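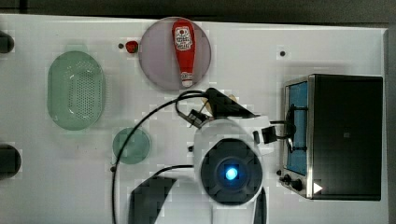

Golholm厨房用品借用与练习项目
阶段进展报告
提交对象：Clelgate基金，项目联系人Majdi Rizk
填报人：Huw Bowen

一、本阶段工作概述

上次报告结束时，练习厨房的墙面和水路已经完工，器具还堆在走廊的箱子里。本阶段的工作集中在三件事上：把器具拆箱、清洗、登记，定下台面和柜子的摆放办法，然后开始接待第一批学员。前两件按计划做完，第三件比计划晚开始，原因见第五部分。

项目服务的人群没有变化，仍然是刚开始独立生活的年轻人，以及出院后需要重新练习做饭的住户。他们大多来自Griffiths片区，走路或坐一趟公交就能到。申请书里原先写过面向周边学校开放，这一项按照Majdi Rizk在审阅意见中的建议，推到下一期再考虑。

二、器具的采购与登记

主要器具向Kedska订购，包括盘子、碗、沥水篮、量杯、砧板和小型烤箱。到货后逐件核对，盘和碗的颜色与订单有出入。我们订的是统一的白色，收到的货里混有淡紫色和绿色的。和供货方联系后，对方同意换货，但换货要再等一轮。考虑到彩色盘子放在白台面上边缘更容易看清，对视力较弱的学员有好处，我们决定留下，不再换。供货方把差价退回，已记入附表的器具一栏。

沥水篮选了椭圆形的。当初比较过圆形和带长柄的两种，圆形的放在水槽里容易滚动，带长柄的占柜子。椭圆形的可以顺着台面边放，旁边还能再放一只小碗接水果或切好的菜。材料是半透明的，洗完有没有残留看得比较清楚。用过一段时间后，有学员提出孔偏小，洗米合适，洗带泥的叶菜要多冲几遍。这条意见已经记下，下次补货时打算加一种孔大一些的。

登记办法改过一次。最初每件器具贴纸标签，洗过几回字就看不清了，边角翘起来还会存水。现在改成在柜门内侧贴清单，按层写明应有的东西，收工时对着清单放回去。借出的器具另外记在册子上，写借用人的姓名、借出的月份和归还情况。册子放在进门的架子上，学员自己填写，工作人员签字。

借用部分目前开放的是单件器具，以沥水篮、碗和量杯为主。烤箱暂不外借，因为搬运和插座的问题还没有理顺。归还的器具里有磕碰的，没有丢失的。磕碰的碗如果只是外沿有痕迹，继续用于摆放练习，不再盛食物。

三、台面的摆放

练习台用白色台面，这一点在申请书里已经说明。使用之后发现，白台面的好处是东西放在哪里一眼就知道，麻烦是酱汁和浆果留下的颜色必须马上擦。收工流程里为此加了一步，先擦台面，再收器具，避免盘底沾着酱汁放进柜子。

我们试了两种摆放办法。第一种是按使用顺序从左到右排开，洗的在左，切的在中，加热的在右。第二种是按大小排，大件靠里，小件靠外。试下来，第一种适合做过饭的人，他们知道下一步要用什么，手会自己往那边伸。第二种适合刚开始练习的人，他们往往先要认东西，小件放得近，不容易碰倒后面的。现在的做法是，首次来的学员用第二种，熟悉之后换成第一种。换的时间由带班的人决定，没有硬性规定。

盘子的用法也值得记一笔。原计划里盘子只用来装做好的菜，后来发现把调料瓶放在盘子上更省事，瓶口滴下来的番茄酱落在盘子里，台面不用反复擦。酱瓶平放还是立着放，带班的人意见不一。平放拿取方便，也不怕碰倒；立着放不容易漏。目前没有统一，只要求盖子盖紧再放下。

水果用小碗装，不与生肉共用砧板。草莓这类软的水果，洗完放在沥水篮里控水，再转到小碗。有几位学员习惯把水果直接放在台面上，我们没有一概禁止，只在要入口的时候提醒重新冲洗。摆放练习里用的东西与要吃的东西分开，收在不同的柜层，清单上也分开写。

小型烤箱靠台面一侧放置，四周留出空间，上面不放任何东西。纸巾和抹布挂在水槽那边，远离烤箱。学员首次使用前由带班的人讲一遍旋钮和门的开法，讲完由学员自己重复一遍动作，此时不通电。重复没有问题，再进行加热练习。

四、课程与学员情况

每节课人数不多，台面两侧都能站人，但同时动手的人多了就会互相挡住水槽。我们把一节课拆成两段，前半段一组人洗切，另一组人在旁边的桌子上练习认标签和量取，后半段对换。这样安排之后，等待的时间少了，带班的人也能看得过来。

课程内容从最简单的开始。第一课是认识器具和收拾台面，不开火。第二课洗和控水，用蔬菜和水果。第三课摆盘和调味，练习开瓶、挤酱、擦瓶口。加热放在后面。有学员觉得前几课太慢，希望一开始就做一道完整的菜。我们的处理是保留第一课，后面的内容可以按个人情况合并。合并过的学员里，有的很顺利，有的在加热那一课又退回来补洗切。补课不另外安排，跟着下一组一起上。

挤酱这件事比预想的难。手部力量不足的学员需要两只手握瓶，瓶子容易滑，挤出来的量也难控制。带班的人试过先把酱挤到小碗里，再用勺子取，效果比较稳定，洗碗的量相应增加。我们准备买几种不同软硬的瓶子，让学员自己试，哪种合适就用哪种。这笔支出很小，可以在现有的耗材一栏内解决。

控水练习中常见的问题是把沥水篮装得太满。篮底的孔被叶子盖住，水下不去，端起来的时候从侧面洒出来。现在课上先示范放少量，端起来停一会儿，再放回台面。收拾时沥水篮要先抖水再擦干，篮底朝上放进柜子。

学员的反馈由带班的人在下课时口头询问，记在本子上。提到最多的是台面高度。坐轮椅的学员觉得台面偏高，手肘要抬起来，时间长了累。现有的台面不能升降，我们在旁边加了一张矮桌，洗切可以在矮桌上完成，用水仍然要有人帮忙端。这个办法只能临时用，长期的方案列在第六部分。

一位学员回家后把自家的柜子按课上的办法重新收拾了，并在下一节课上讲给同组的人听。她的做法是把每天用的碗和盘放在腰部高度，不常用的放到上层，和我们清单上的分层不完全一样，但更适合她家的柜子。我们据此修改了第一课的讲义，增加了一页空白的柜子简图，让学员照着自家的情况填写。

五、延误与问题

接待学员的时间比计划晚，主要原因是热水器的配件没有按时到。没有热水，油腻的器具洗不干净，我们不愿意在这种情况下开课。配件装好后进行了试用，五月起正式开课。延误没有产生额外费用，但原定的课时要顺延，请基金方面在核对进度时留意。

第二个问题是收纳。盘子和碗的数量按满员计算采购，柜子则按平均人数设计，收工时最上层放不下。目前把一部分盘子放在走廊的带门架子上，使用前重新冲洗。架子离厨房有一段路，端着一摞盘子走不方便，我们要求一次少拿一些。

第三个问题是讲义。最初的版本字多图少，识字有困难的学员看不懂。Huw Bowen重新编写了洗切和收拾两课，改成大字，每页只写一个步骤。其余各课还在修改。印刷放在改完之后一起做，先用办公室的打印机出少量试用版。

地面防滑垫也换过。第一批垫子边缘会卷，推车和轮椅过不去。换成整块铺设的垫子后，没有再出现卷边。旧垫子已经退回，退款到账后会补进附表。

六、经费使用与下一步安排

各栏支出都在批准的范围内。器具一栏因差价退回而有结余，耗材一栏支出较快，主要是清洁用品和食材。我们申请把器具一栏的部分结余转入耗材，金额最多200镑，具体数额以附表为准。另有一笔100镑的小额支出用于矮桌，已从家具一栏支付，收据随附。

下一阶段计划做以下工作：

补购沥水篮，增加孔较大的一种，原有的继续使用。

在厨房内加装一组浅柜，把走廊架子上的盘子移回来。尺寸已经量好，正在等木工报价。

了解可升降台面的价格和安装条件，形成一份简短的比较材料，供基金考虑下一期是否支持。

完成其余讲义的修改，并请学员试读。试读时不安排讲解，看学员能不能自己照着做完一遍收拾台面的步骤。

开放小型烤箱的外借，前提是找到合适的搬运箱，并与借用人确认家中的插座和台面情况。如果这一项不能如期落实，我们会在下次报告中说明，并把相关的费用保留不动。

Majdi Rizk上次提出希望在上课时段到访。上午的课以洗切为主，下午的课以摆盘和加热为主，两种都可以旁听。到访前请提前通知，我们需要告知当天的学员并征得同意。厨房内请穿平底鞋，外套可以挂在走廊。

附件：经费附表、器具清单、矮桌收据、第一课讲义修改稿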